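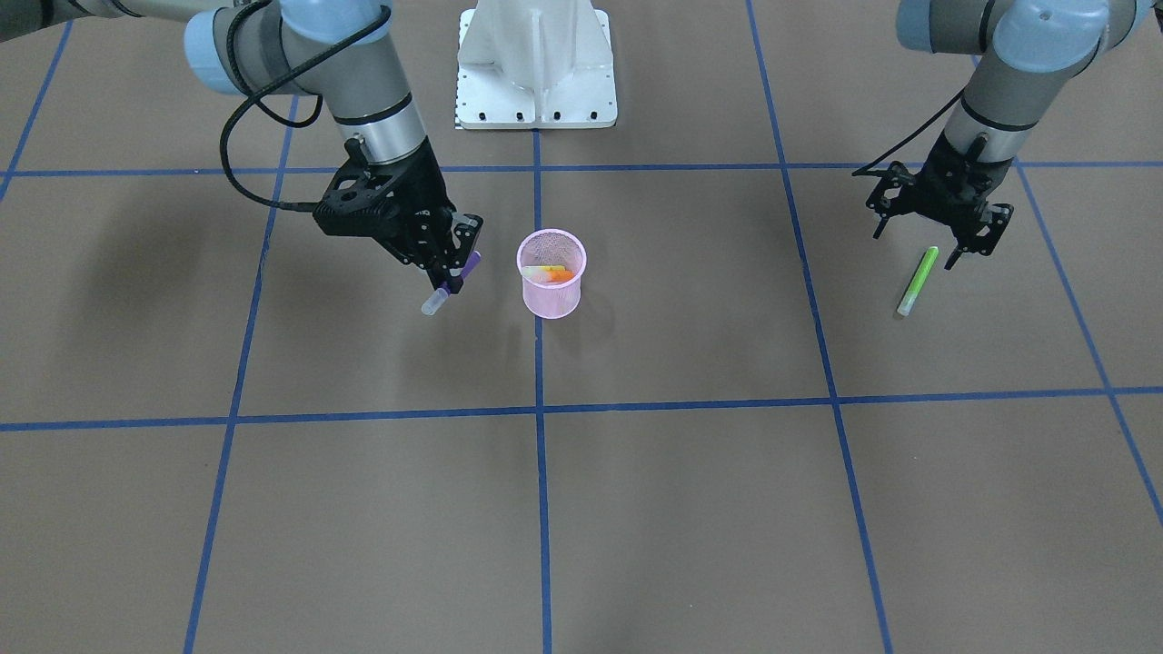 Drollau Year-to-View wall planner: six months of scribbling on it

Posted 2022-10-27 in Home and Paper

I'm a sucker for a planner. I've had the diaries with the ribbon, the magnetic one for the fridge that slid down a bit every time the door shut, and a very pretty Kárason desk calendar that I never wrote on at all as it seemed a shame to spoil it. So when I spotted the Drollau rolled up in a tube at the back of a stationery shop in Otley in April, I knew perfectly well I didn't need it and I bought it anyway.

It's a big wipe-clean sheet with all 12 months on it, laid out in rows, no dates printed, so you fill in the numbers yourself and can start whenever you like. Mine runs April to March. I love that! Starting a planner in January when it's dark and everyone's got a cold has never once worked for me.

Getting it on the wall

Right, the bad bit first. It comes rolled very tightly and it wants to stay rolled. The leaflet says to leave it flat for an hour. I left mine under the sofa cushions for a weekend and the bottom corners still curled up like a stale sandwich. A week on the wall sorted most of it, though the left-hand corner has a little flick to it even now.

You get sticky pads in the tube, but not enough of them in my opinion. They give you one for each corner and two for the middle of the long sides, and on our slightly bumpy kitchen wall the top edge came away by the second evening (I heard it go from upstairs and thought we were being burgled). I added extra pads along the top and it hasn't budged since. If you rent, do test one somewhere hidden. One of mine took a fleck of paint with it when I moved the planner over a touch to clear the light switch.

And do use a spirit level. I did it by eye, and it's wonky, and I see it every single morning.

Writing on it

The surface is lovely. Smooth, not too shiny, and you can read it with the kitchen light on without tilting your head about. Each day gets a box big enough for three or four words if your writing is small, which mine isn't. "Dentist 2.15" fits. "Pick up cake from the place by the station" does not, and I've got into the habit of writing a letter in the box and the full story down in the notes strip at the side.

The notes strip is my favourite part, by the way. It started out as birthdays and is now mostly the shopping and a running list of things that have gone wrong with the boiler.

Pens matter more than I expected. The planner comes with one black pen, which is thin and a bit scratchy and had dried up by June. I keep mine in a mesh pot with the other markers, a pink one like the one up top, and for a while I just grabbed whichever came out first. Don't do that. Ordinary felt tips bead up on the surface and then smear on your sleeve, and a permanent one is exactly as permanent as it says. I've got a purple Tuesday in July that will be with me for the rest of the planner's life.

What I use now is a set of Warkinari wipe-off pens in the medium tip. They go on cleanly, they don't smell, and the green is dark enough to read from across the room. The yellow is useless, but yellow always is. One colour per person is the classic way to do it and we did manage that for a good month, then somebody lost the blue and it all fell apart. These days red means it costs money and everything else is any old colour.

Rubbing it out

Fresh ink comes off with a dry cloth, no trouble at all. Ink that's been there a few months needs a damp one and a bit of elbow grease, and the red leaves a faint pink ghost behind. I tried a splash of washing-up liquid in warm water and that shifted nearly all of it. The leaflet warns you off anything stronger and I've done as I was told for once.

What does annoy me is how easily things get rubbed out by accident. It hangs next to the coat hooks in our house, so every time someone swings a rucksack on, there goes half of May. I should move it. I've been saying so since the summer.

Is it worth the money?

I paid 20 pounds, which made me wince a little for what is basically a sheet of plastic in a cardboard tube. But it's meant to be used again year after year, and a paper one of this size costs me 11 every time, so it will have earned its keep by the end of next year if it doesn't get too ghosty. There's a framed version too, at 63, and I can't see it myself. You'd get a straight edge and no curling, I suppose, but it's the same sheet inside.

Has it made us more organised? A bit! We haven't double-booked a Saturday since it went up, and I got the car in for its MOT with days to spare. I still forgot my own eye test, which was written on there in letters you could read from the garden.

Good things
Start in any month you like
Nice surface, easy to read
The notes strip

Not so good
The curling
Stingy with the sticky pads
The pen in the tube
Boxes on the small side for big handwriting

Would I buy it again? Yes, with my own pads and my own pens ready before I opened it. Four stars from me, and I'd have gone higher if the corners behaved. I'll add a note here in the spring when I wipe the whole thing down and start over, so if you want to know how much of that red comes off, check back then.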